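Whitfield Textile Care: Frequently Asked Questions

What counts as a fringed item?
Any cloth or plush piece with loose threads or strands along an edge. Frayed pieces are accepted under the same terms.

Do you trim loose threads?
Only on written request. Trimming is not reversible, and strands shorter than 10 mm cannot be re-knotted.

Will hand stitching survive cleaning?
Usually. Dark thread on a white ground is tested for dye transfer first. If the test fails, the item is returned uncleaned and the test fee of $10 applies.

Is there a weight limit?
200 g per plush item on the Flomix cycle. Heavier pieces are cleaned by hand.

How should I handle a fluffy white piece at home?
Hold it by both sides, never by the strands. Keep it away from Velcro and rough seams.
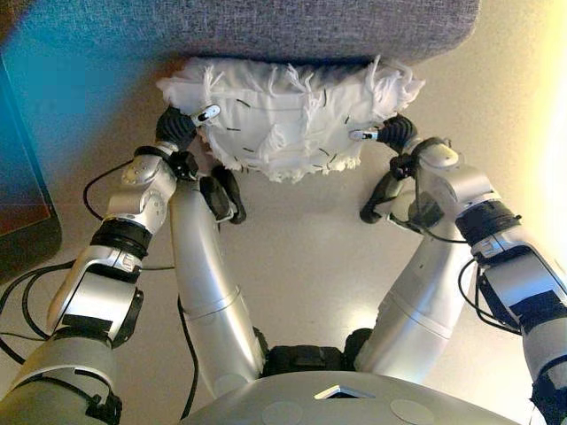

Can I brush it?
Use a wide-tooth comb, working from the ends of the strands toward the base. Wire brushes pull threads out of the backing.

Who do I contact about a repair?
Su-chen Hsu handles estimates. King-fai Ho handles returns. Quote the number on your ticket.

Last updated September 17, 2026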